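Can a late player still join the September tryout camp?

skesine_wing
My son wants to try out for the Cluvamthorpe junior team, but the registration closed before we heard of it. The club page says 60 skaters are already on the list. Is it possible to come on the first day and ask, or do they send everybody home? He has played 4 seasons in Skesine as a left wing.

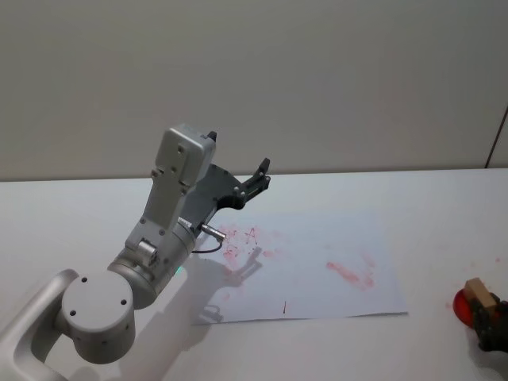

White robot arm over a white table

Funach
Write to the club office before you travel. Last year my daughter was on the waiting list and she got a place two days before the camp - one family had cancelled. Put his birth year and position in the first line of the message. Bring also the release paper from your old club, they will not let him on the ice without it.

Han257
just turn up early, they took my nephew

Funach
It depends on the age group, I think. For goalkeepers they are less strict.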